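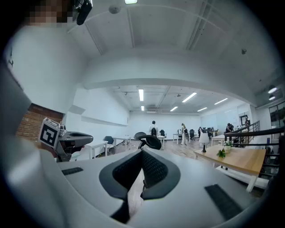
7 Demonstrating the hand-held gripper to visitors

7.1 Scope

This section applies when the Triltano hand-held gripper is shown to visitors during an open day or a booked demonstration. It assumes that the unit has been assembled and calibrated as set out in sections 3 and 4. Routine recording without visitors is dealt with in section 6.

The demonstrator operates the gripper. A second member of staff, called the host in this section, stays with the visitors throughout. One person must not take both roles.

7.2 Before the visitors arrive

1. Charge both battery packs. Fit one and keep the other at the demonstration table.

2. Wipe the finger pads with a dry, lint-free cloth. Do not use alcohol on the pads.

3. Check that each finger moves freely over its full travel and returns when the trigger is released.

4. Inspect the marker cube, if fitted. All visible faces must be clean and firmly attached. Replace the cube if a printed face is scratched or has lifted at a corner.

5. Confirm that at least 2,000 MB of storage is free. If less is available, transfer the earlier sessions first (see 6.9).

6. Move chairs and bags out of the demonstrator's walking area. Where the room has an open stairwell, keep the walking area clear of the railing.

7. Switch on all the room lights and leave them on. Changing the lighting during a session may cause tracking to drop out.

NOTE: Face pixelation is set under Privacy > People. Leave it on whenever visitors are present.

7.3 Running the demonstration

1. Hold down the power button until the status light is steady.

2. Hold the gripper level, with the fingers pointing away from the body, and keep it still for 4 seconds while the sensors settle.

3. Press Record. The session number appears on the monitor.

4. Pick up the test block, lift it clear of the table and put it down on the target mat. Do this at normal working speed.

5. Repeat with the soft block. The host should point out that the finger pads bend around it.

6. Press Record again to stop.

7. Play back the session on the monitor. Use the slider to show the finger opening against time.

If error 251 appears during step 3, the marker has not been found. Turn the marker cube towards the camera and press Record again. If the error remains, restart the unit.

7.4 Letting visitors handle the unit

Up to 2 visitors may stand at the table at once. Others wait behind the host.

CAUTION: Pinch hazard. Keep fingers and loose clothing away from the gap between the pads while the trigger is being pressed.

CAUTION: Do not lift the unit by its fingers or by the marker cube. Hold the housing.

7.5 After the demonstration

Delete visitor sessions unless a signed consent form is held. Remove the battery pack, return the unit to its Pleton case and enter the session numbers in the log. Report damage to Nermin Bozkurt. Questions about consent forms go to Hatice Işık.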